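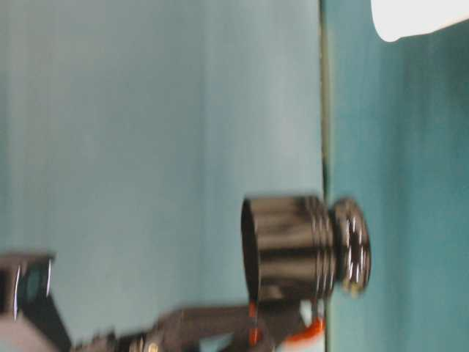
*Greifer mit schwarzem Werkstück, Arbeitsplatz Lulham*

**Protokoll der Abteilungsversammlung, Werk Clilholm, 2022-02-18**

Zu Beginn ein herzliches Dankeschön an die Frühschicht, die für die Versammlung geblieben ist, und an alle, die seit Januar so geduldig beim Einrichten mitgeholfen haben.

## TOP 1: Stand am Arbeitsplatz Lulham

Die Fertigungsleitung berichtet, dass der Arbeitsplatz in den Probebetrieb geht und 124 Stunden dafür eingeplant sind. Das Umsetzen der Becher von Hand, im Werk Hovberg bis zu 3.000 Griffe pro Schicht, soll Schritt für Schritt wegfallen. Aus der Runde kam dazu viel Zustimmung (die Schultern werden es danken!), aber auch die Sorge, dass am Ende nur noch das Zuschauen bleibt. Darüber wurde lange und sehr freundlich gesprochen.

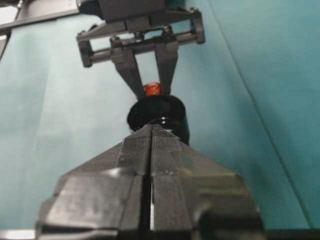

*Zwei Greifer, einer davon mit rotorangem Teil zwischen den Fingerspitzen*

## TOP 2: Aufgaben und Einarbeitung

Elf Kolleginnen und Kollegen werden von der Firma Woldegiorgis geschult, jeweils zwei Tage lang und in der Arbeitszeit. Wer bisher umgesetzt hat, übernimmt künftig Einrichten und Sichtprüfung, auch am Henkel. Der Betriebsrat bittet darum, die Eingruppierung vorher zu klären und nicht erst, wenn alle schon am neuen Platz stehen. Die Leitung sagt das zu.

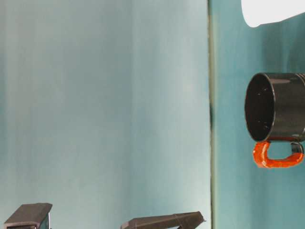 ## TOP 3: Verschiedenes

Der Wunsch nach einer Stehhilfe wird weitergegeben. Die Pausenregelung bleibt während des Probebetriebs, wie sie ist. Fragen zur Schulung bitte auf die Liste am Schwarzen Brett schreiben, gern auch ohne Namen.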